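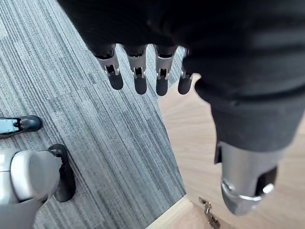

Graciela Insaurralde wrote under the post that soup was how she got back in touch, and that anyone stuck should start there.

Finding old friends after years apart
Posted by Lucero, 11/23/24

I lost touch with two friends when I moved away from Prasance. I found one of them online in August. We traded a few messages and then it went quiet. I would like to see her again but I don't want to be pushy. Is it strange to ask her over for lunch after 11 years?

Flista
Not strange. I did the same with a girl I shared a room with when I was 23. Keep the message short and give her a date she can say no to. If she doesn't answer, leave it a month and send a birthday card. We talked about our mothers most of the afternoon and she missed her bus.

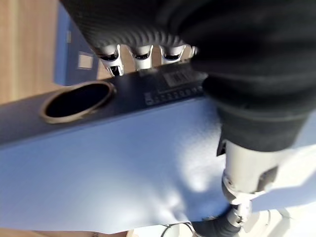
Fingertips over a dark navy box

Trestodetti
I'd skip the lunch. Phone first.

Graciela Insaurralde
I asked mine over for leek and potato soup. It was raining and neither of us had plans — that helped. The first half hour was stiff. Then I got out the old letters and it was fine. I wouldn't bring up why you stopped writing, at least the first time. She may want to tell you later, and mine did, on the second visit.
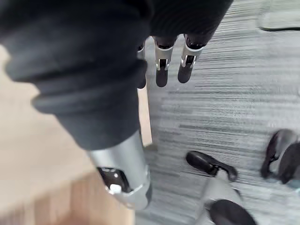 Black glove and silver thumb, close up

Lucero
Thanks. I've written to her and suggested soup.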